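Why Does Your Heart Thump When You Run?

Have you ever raced a friend to the back fence, flopped down on the grass and felt your heart going thumpity-thump so hard you could almost hear it? I hope so, because it's one of the nicest feelings there is, once you've got your puff back. Today we're going to find out what all that thumping is for, why you huff and puff and go pink in the cheeks, and why a bit of huffing and puffing each day is such a good thing for you. Get comfy (or stand up and wiggle, if you'd like to), and we'll begin with the heart itself.

A pump about the size of your fist

Make a fist and have a good look at it. Your heart is close to that size, and it grows as you grow, so a grown-up's heart is close to the size of a grown-up's fist. It sits in the middle of your chest, leaning a little to the left, tucked in behind your ribs where it's nice and safe.

Your heart is a muscle. You have lots of other muscles, of course, in your arms and your legs and your tummy and even your face, and most of those do what you tell them. If you want to wave at your grandma, you wave. But you don't have to tell your heart to beat. It gets on with the job by itself while you're eating your toast, while you're doing your spelling and all through the night while you're asleep, which is very kind of it when you think about it.

Each time it beats, your heart squeezes, and out goes the blood. Then it relaxes, and more blood comes in. Squeeze, relax, squeeze, relax. The blood travels along tubes called blood vessels. Some are as wide as a garden hose and some are thinner than a hair, and between them they reach nearly every part of you, right down to your little toes.

What's in the delivery van?

My old PE teacher, Mr Ackermann (his first name was Hartmut, which we all thought was terrific because it sounded like "heart"), used to tell us that blood was a delivery van. I've never found a better way to say it, so I'm borrowing it from him.

When you breathe in, air goes down into your lungs. There's something in that air your body needs very badly, and it's called oxygen. Your blood picks up the oxygen from your lungs, a bit like a driver loading parcels at the depot, and carries it off to your muscles. Your muscles use the oxygen, along with the goodness from your food, to make the energy that lets you move.

Vans don't drive home empty, though. When your muscles make energy they also make some leftovers they don't want, and one of those is a gas called carbon dioxide. The blood collects it, takes it back to your lungs, and out it goes when you breathe out. So every breath is a delivery and a rubbish collection too.

Hurry up, we're running!

Now, suppose you're lying on the rug reading a book. Your muscles aren't doing very much, so they only need a few parcels of oxygen. Your heart can take its time.

Then somebody calls out that there's a game of chasey starting in the yard, and off you go! All at once your legs are working very hard. They want more oxygen, and they want it now, please. Your brain gets the message and tells your heart to beat faster and your lungs to breathe faster, and the delivery vans go whizzing along the road. That's the thumping you can feel, and that's the puffing too.

You might notice you get hot as well. Working muscles make heat, in the same way a car's bonnet gets warm when it has been driven. Your body has two clever tricks for cooling down. It sends more blood close to your skin, where the warmth can escape (that's why your cheeks go pink), and it makes sweat, which cools you as it dries off. Sweat might be a bit sticky, but it's doing you a favour.

Try it: find your pulse

You can feel your heart at work without any special equipment at all. You'll need a grown-up with a clock or a watch, and some room to jump.

First, sit still for a little while and breathe quietly. Turn one hand so the palm faces up. Put two fingers of your other hand on your wrist, just below the thumb, and press gently. Move them about until you feel a tiny tap, tap, tap. That's your pulse, and each tap is one heartbeat. Some people's pulses are rather shy, so don't worry if it takes a few goes to find yours. You can try the side of your neck, very softly, if your wrist won't play along.

Ask your grown-up to time 10 seconds while you count the taps, and write your number down. Next, do star jumps until you're puffed. Find your pulse again straight away, and count for another 10 seconds. Is your second number bigger? Now sit down, have a drink of water, and try once more when you feel rested. Your heart slows down again all by itself when the rush is over.

If you have a little brother or sister, have a go at finding their pulse too. Smaller children usually have faster heartbeats than grown-ups, so your dad's number and your baby sister's number may be very different, and both of them are perfectly fine.

Making a strong heart stronger

You know how your arms get better at the monkey bars if you keep having a turn? The first time, you might only reach the second bar before you drop. A few weeks later you're swinging all the way across and showing off a bit. Your heart is a muscle too, and it also gets better with practice. A heart that gets plenty of exercise can push out more blood with each squeeze, so it doesn't need to hurry quite so much.

The kind of exercise that gives your heart and lungs a good workout has a rather long name. It's called aerobic exercise (say "air-OH-bik"), and you can hear the word "air" hiding at the front. It means moving for a good while in a way that makes you breathe harder. Running is aerobic. So are swimming, skipping, riding your bike, dancing in the kitchen, playing soccer, and chasing the dog when he's got your sock.

You don't have to be the fastest, either. My friend Beathag Innes coaches athletics for children, and her group runs races of 400 metres and 800 metres. She tells all her new runners to start off slowly enough that they could still have a chat. If you can talk but you'd have trouble singing a whole song, you're going at a lovely pace for your heart. I tried it with "Waltzing Matilda" and got as far as the billabong.

When to have a rest

Exercise should feel like hard work sometimes, but it shouldn't hurt. If you feel dizzy or sick, or you have a pain in your chest, or you can't catch your breath after you've stopped, sit down and tell a grown-up straight away. If you have asthma, keep your puffer close by and follow the plan you and your doctor have made. Lots of people with asthma are very good at sport – some of them even go to the Olympics.

On hot days, play in the shade when you can, wear your hat, and have plenty of drinks of water. It's also a good idea to start gently and finish gently. A slow jog or a walk before you run gives your body time to get going, and another walk afterwards lets your heart settle down bit by bit.

And please don't forget sleep. All that growing and mending your muscles do needs a good long night in bed, even if you're quite sure you're not tired. 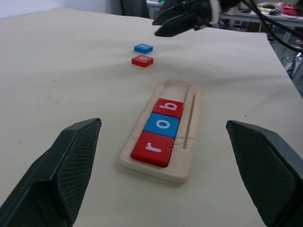 If you'd like to keep going with this, make a pulse chart and stick it on the fridge. Write down your resting number each morning before you hop out of bed, and draw a little picture next to it of whatever you did to get puffed that day. Swap charts with a friend at the end of June and see which of you drew the silliest one.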